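Vutlow trains its floor staff to teach handling robots

Vutlow, which packs flowers, cups and small giftware for regional retailers, will keep its packing crew on staff as it automates part of its line, the company said. The work of teaching the new machines goes to people who already know the job.

Under the program, called Oprea, employees carry out ordinary handling tasks with a gripper in each hand. Recordings of their movements are used to train the robots supplied by Flitov. Two workstations are set up for the program, and 71 employees have signed up for the training, which takes 60 minutes.

"We asked who handles a bunch of stems all day without bruising them, and it was our own packers," said Gudrun Schmieder, who heads operations at Vutlow. "The engineers needed what those people know. It made sense to pay them for it."
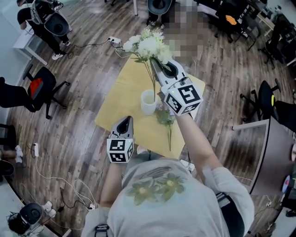
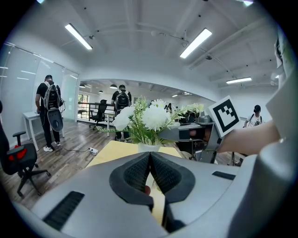
White blooms and green leaves at the practice table, with the hand-held grippers.

Recording shifts are paid at the usual rate, plus an allowance for the extra concentration involved. No one is required to take part. Employees who prefer to stay on the packing line can do so, and rosters for both groups are posted at the same time.

The first robots are due on the line in August. They will take over the most repetitive lifts, a regular source of sore wrists and shoulders. Checking, arranging and final wrapping will stay with the crew — that work varies too much from order to order. Employees will also be able to stop a robot at any time and flag a movement they think should be recorded again.

Labour representatives at the Umar site reviewed the plan before it began and asked for a limit on how recordings may be used. Vutlow agreed that they will not be used to measure individual performance.

The company aims to collect 100 hours of recordings before the robots arrive.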